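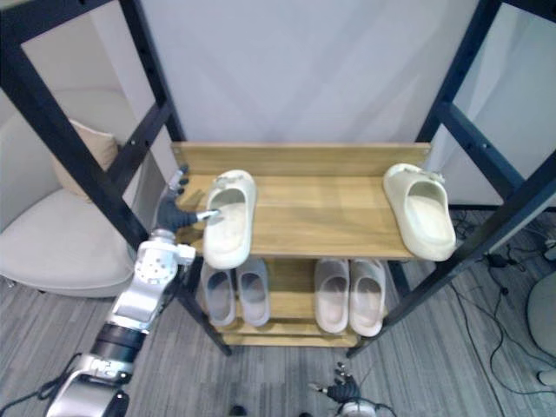
Left hand at the top shelf, index finger in the opening of the left slide.

Ticket 153 — shoe rack task, hand stops at the slipper
Opened: 10/17/18
Project: Clindum (student project, tidy-up task)
Status: open, workaround in place

Problem
The task is to pair up slides on a two-shelf wooden rack. The program gets as far as putting a finger into the shoe, then the arm holds position and the log fills with "grip not confirmed." No fault light, no error from the arm itself. After 600 of those lines the run times out and we have to home both arms by hand.

It happens with either arm. It happens more on the top shelf than on the bottom one.

What we checked
1. Restarted the controller. Same result.
2. Swapped the finger sensor cable on the left hand with the spare from the Altico kit. Same result.
3. Went back to the May version of the grip code. The message goes away, but that version never checks the grip at all, so it proves nothing.
4. Logged the fingertip reading during a hold. The grip code wants 933 before it says yes. On the slides we never got past 200. On the wood block we use for calibration it passes every time.

So the cable is fine and the sensor is fine. The threshold was set on a hard block and the soles are soft.

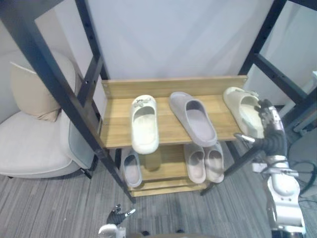 The other half of it is where the shoes sit. With three on the top shelf and one of them lying at an angle, the planner still assumes every shoe points straight back, and the finger comes in off line. Toes or heels over the front edge don't help either — the planner takes the edge of the shelf as the edge of the shoe.

Workaround
Set grip_min to 153 in the McGrath config file (yes, same as the ticket number, it's a coincidence). Start with the shoes square to the back panel. Do not use this setting for the block test.

Still to do
- Separate thresholds for soft and hard objects
- Read the shoe angle from the head camera before the reach
- Retest both shelves, both arms, before the Clevivitz demo

Leaving this open until the retest is logged. If you get the timeout again, attach the full log and say which shelf and which arm. "It stopped" is not enough to go on.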